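Wondix label printer review: eight months on the packing bench

Aug 21, 2023

I run a small online shop out of a shed in Nillstead, mostly kitchen bits and hooks and hangers, and for years I printed my shipping labels on an ordinary office inkjet. Sheet of paper, scissors, a lot of sticky tape. If you've ever had a parcel come back because the rain got to the address, you know where I'm going with this!

So last December, right in the middle of the Christmas rush (great timing, I know), I bought the Wondix desktop label printer. It's a thermal one, so no ink, and it does the standard courier labels plus the little square ones I use for shelf bins. I've had it long enough now to have opinions.

Setting it up

The box had the printer, a power lead, a USB cable and one starter roll of 40 labels, which I'd chewed through before lunch on the first day. Order your spare rolls at the same time as the printer. I didn't, and I was back to scissors and tape for two days while I waited.

Plugging it in was easy enough. The driver was a bit of a pain – my laptop kept deciding the labels were A4 and spitting out the top left corner of an address over and over. The fix is in the paper size menu, three screens deep, and the printed guide doesn't mention it at all. Once I'd saved my own setting it stuck, and I haven't touched it since.

What it's like to use

Fast! That's the main thing. My best morning so far was 26 parcels labelled and sitting by the door before the Galden driver turned up, and I still had time for a cup of tea. On the inkjet I'd have been apologising to him and chucking the last few in the back of my own car.

The print is nice and dark and the barcodes scan. I've had 2 labels rejected at the depot in all that time, and both were my own fault for wrapping the barcode around the edge of a satchel. Don't do that.

It's quieter than I expected too, more of a zip than a grind. The lid feels flimsy, though, and the little catch on the left has already lost its snap, so I give it a push with my thumb every time I change a roll. It also hates dust, and a packing shed is basically made of dust and cardboard fluff. I wipe the print head down every couple of weeks.

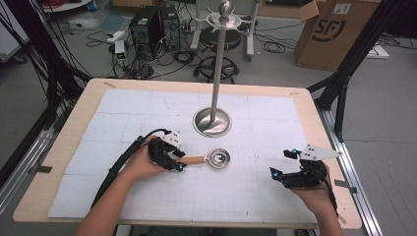 Odd-shaped stock is where I've really noticed the difference. A mug goes in a box and the label goes on the box, easy, but some things just won't sit in a carton the way you want them to. Take a tall stainless steel stand with a slim pole and a ring of arms at the top: you end up with a long parcel that has hardly any flat area on it, and a big sheet of office paper folded under tape was never going to stay put. The thermal labels grab on properly, even to a skinny tube, as long as I run the address lengthways.

The Nepia comparison

I borrowed a Nepia from the shop next door for a week before deciding. It's the better built of the pair, no question, with a solid lid and a much clearer guide. It only likes its own brand of rolls, though, and they cost me nearly double what I pay now. If you're sending out a few parcels a week you might not care. I do!

Would I buy it again?

Yep. I'd give it 8 out of 10. It loses one for the lid and one for that paper size business, which had me close to tears at eleven at night with a pile of orders behind me. If Wondix ever bring out a version with a decent catch I'll probably upgrade, and this one can go and do the shelf labels.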